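Prurex Facilities Support – Kisbridge Site
Ticket 3520: Table covering and tray position, Park work area
Category: Furniture and surfaces
Reported by: Siiri Kauppinen
Status: Open, monitoring

Summary of the report

The requester states that the blue tray does not stay where it is placed on the large taped table. The items kept in it also collect at one end. The requester asks whether the tray, the paper covering or the tape should be replaced, and whether the present arrangement may be used in the meantime.

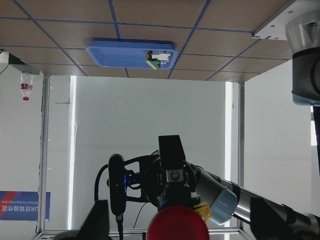
Step 1. Review of the tray

The small items were at one end of the tray at the time of the first check. The requester was advised that this does not indicate a fault in the tray. The tray is shallow and has no dividers on order, and light items will move whenever it is picked up or pushed. No replacement is approved on these grounds.

The requester was asked to confirm the following:
– that the underside of the tray has been wiped and dried
– that no adhesive residue remains on the underside
– that the tray is lifted with both hands when it is moved

Confirmation was received at 2:15 p.m. for all points. A trace of old adhesive was found near one corner and removed with warm water. The requester reported that the tray still shifted when it was bumped.

Step 2. Review of the covering and the tape

The support desk had two possible causes under consideration: slack in the paper, and raised tape under the tray. The requester pressed the paper flat by hand, working from the center outward, and reported no slack. The tape was then checked with a fingertip along each line within reach of the tray. One section was slightly raised.
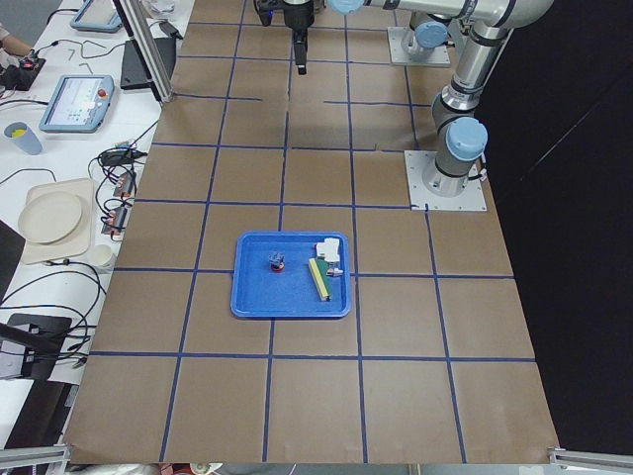

The table covering at Kisbridge is scheduled for renewal every June, and the tape is laid again at the same time. Between renewals, local repairs are permitted, but new strips must follow the existing lines. This has not always been observed. Several lines near the top of the table are broken or out of line with one another, and those short pieces should be lifted and laid again as continuous strips. The tray itself sits across one of the crosswise lines, so its base rests partly on tape and partly on bare paper. The support desk considers this the most likely reason for the movement reported.

Step 3. Action requested

The requester is to place the tray fully inside one square if it fits, or otherwise to mark its corners lightly in pencil so that any movement can be measured. The sponge is to be taken out and left to dry on the rack by the sink at the end of each day. It should not be stored against the paper – damp paper lifts the tape.

A replacement roll of dark blue tape has been requested from the Fisthorpe store under stock line 11. Delivery is to the Park front desk. The requester should not substitute tape of a different width.

Step 4. Follow-up

Reply from requester, 4:40 p.m.: The tray has been moved and the corners marked. It has not shifted since. The sponge has been rinsed and placed on the rack. The tape has not yet arrived.

The ticket remains open until the broken lines have been laid again. The request for a new tray is declined at this time and may be resubmitted if the movement returns.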